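Inside the Wellmont works: a car parts plant turning out ventilator valves
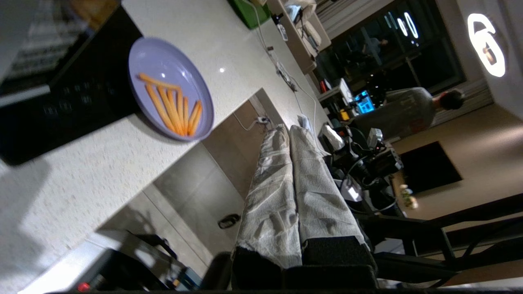 Wellmont is a former brake-pipe factory on the ring road, and since 1st April one of its three halls has made valves and hose fittings for hospital ventilators. I was there for a morning with four other reporters. We signed in, handed over our phones for the tour and were shown into a staff kitchen for the safety talk. There were carrot sticks on a lilac plate by the hob, and a stack of forms to fill in. Duarte Matos, the plant manager, kept the talk short: stay inside the yellow lines, do not touch the trays, and ask questions in the corridor, where he could hear them.

The company has 427 people on its books. Most are still at home on reduced pay, as the car makers it supplies have stopped their lines. The valve hall runs with 200 of them over two shifts. Matos said more had asked to come back than he could place.

The order came through Zirkeo, which assembles the machines and sends the drawings. Wellmont makes the brass body of the valve. The seals are bought in from Baysal, and every finished part goes through a pressure rig supplied by Takex. We watched the rig for some time. A part is clamped, a light goes green or red, and the operator moves it to one of two bins.

Retooling took 11 days. Two of the lathes needed new chucks, and the floor had to be sealed before the inspectors would pass the hall. By the morning of our visit 3,176 valves had been shipped. Matos would not give a daily figure or say what the contract is worth.

He was more open about the politics. The ministry had talked in public about ordering firms to switch production, and he found that annoying, as his own offer had sat unanswered for nearly two weeks. "We rang them," he said. "They didn't ring us."

The contract runs to July. After that the hall is meant to go back to brake pipes, if anyone is buying them. The union wants that date in writing and has asked for a meeting. We got our phones back at the gate.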